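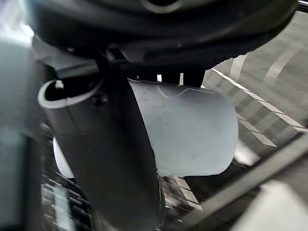
*Black on black, close up*

June 2022

Picked up the night guard today! I've been putting it off since January, when the dentist at Nokanden first looked at my back teeth and asked whether I had a stressful job. I said no, quite proudly, and then drove home with my jaw clamped shut the whole way. I noticed it at the lights by the garage and made myself let go, and by the roundabout it was clamped again.

So I grind. I've probably ground for years. My sister used to complain about the noise when we shared a room and I thought she was making it up to get the big bedroom (she got it anyway). The flat bits on my bottom molars are properly flat, like little worn steps, and there's a chip on one of the front ones that I'd always blamed on an olive stone. The dentist was nice about the olive stone. She said it might have finished the job.

Anyway, the cost. £147 for the guard, which includes the impressions and one go at adjusting it if it rubs. I did look at the boil-and-bite sort in the chemist first, a Nollix one, and I even bought it and stood over the kettle with it back in the winter. What a mess. I left it in the water too long and it folded up on itself like a piece of pasta, and then I tried to mould it anyway and got it stuck on one side. It's still in the bathroom cabinet. I don't know why I'm keeping it.

The impressions were two weeks ago and I never wrote about them, so I'll do it now. They fill a tray with pink stuff that tastes of very old chewing gum and press it up against your teeth and then you sit there with your mouth full, breathing through your nose and thinking hard about not being sick. I wiggled my toes the entire time. The nurse told me to, she said it takes your mind off your throat, and it does work, up to a point. Bottom ones were fine. Top ones, I had tears running into my ears.

Today was a doddle by comparison. I was in the chair for less time than I'd spent finding a parking space. She clicked it on, had me bite on a bit of blue paper, took it off, buzzed something down at the edge, clicked it on again. It only goes on the top. It's clear and harder than I expected, and when I talked I sounded like I'd had a few glasses of wine. I had to say my address to the receptionist with it still in, as I couldn't work out how to get it off! You hook your thumbs over the back on both sides, apparently, and pull down evenly. I'd been going at it from the front.

Things she told me, so I don't forget them:

- cold water and a soft brush, no toothpaste on it
- never hot water (after the kettle business I didn't need telling)
- let it dry before it goes in the box
- bring it along to every check-up
- ring if it still feels tight after a week

Then I treated myself to lunch at Misis, where I had the soup, since my teeth felt a bit odd and bossed about. I'd wanted the crusty roll too but I gave it a miss and had banana bread instead, so sugar, straight after the dentist. I did have a swill of water afterwards. I caught myself clenching over the crossword as well. I've started doing the thing from the leaflet where you rest your tongue behind your top teeth and keep your lips together and your teeth apart. Lips together, teeth apart. I was muttering it on the bus last week and a small boy moved seats.

Came back past Falcão and got a bag of the decaf, another attempt at cutting down. The dentist thinks my afternoon coffees aren't helping, and I was having a fair few of them. It smells all right. I had a mug at four and then sulked a bit.

The other thing I did was move the phone charger on to the landing. I'd got into the habit of reading the news in bed until my eyes went, and then waking up at three with a headache right across the temples. The headaches are the real reason I went ahead with all this, if I'm being fair to myself. I'd been taking tablets for them most mornings and bought yet another pack just before the impressions, and standing at the till I thought, no, come on, get the guard made.

It's quarter to eleven now and I've got it in. Lots of dribble! She did warn me. It feels enormous, like I've got somebody else's teeth on top of mine, and my tongue won't leave it alone. The cat has given me a very strange look. I've put a towel over the pillow and the box is on the bedside table where I'll see it in the morning.

Must ring Nokanden about the hygienist, I clean forgot to book it on the way out.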